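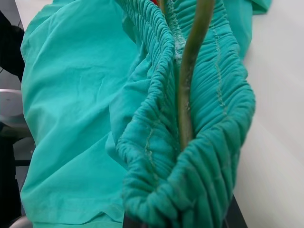

Last October I started to write down the rules we follow when we teach the arm to work with clothes. Before that the rules lived in the head of Marek Tichý, and when Marek was on vacation we did everything a little differently. I could see it later in the recordings, and so could the model.

I want to share the list as it is now. We are a small team and I don't say it is a standard. Some of it comes from the safety sheet we got from Jornska with the arm, and the rest we learned by wasting afternoons.

First, the garment. We write one line for each piece before it goes on the table: what it is, the color, and the state of it. Old clothes are welcome. A waistband with gathered elastic and fuzzy stitching is much closer to real laundry than a new one, and the gripper camera sees those small ridges very well. But the wear must be in the notes. Szu-yu Kong once spent two days looking for a "grasp problem" on a band that was simply worn more than the others.

Second, the start position. It must be messy in an honest way. You drop the garment from the height of your elbow and you do not touch it again. I was guilty here. I liked to pull the opening a little toward the camera, it felt like being polite to the robot. Nabila Abou Zeid noticed that all my episodes began too nicely and we threw away 33 of them.

Third, speed. Near an elastic we go at 60 percent of the normal speed, also when we are in a hurry. Elastic keeps force and gives it back when you don't expect it.

Fourth, hands. No hand inside the marked area while the arm is enabled, not even to remove a thread. Press stop, wait for the light, then reach. This one has no exceptions and new people must say it aloud to somebody before their first session. They laugh, but they remember.

Fifth, failed attempts. We keep them, with a label. We have 4 labels now: missed, slipped, tangled, stopped by person. Gervásio wanted many more and I understand him, but with a long list each of us chose differently for the same failure.

Sixth, breaks. After 200 episodes the operator changes. Wipe the camera glass at the same time — lint from cotton collects there and it comes so slowly that you don't see it.

There is one point where we still don't agree. Should the operator correct a bad grasp in the middle, or let it fail and begin again? Marek says correct, I say let it fail. For now we write "corrected" in the notes and keep both kinds in separate folders.

If your group has a written rule for this, please send it to me. I would like to compare before we print the next version for the wall.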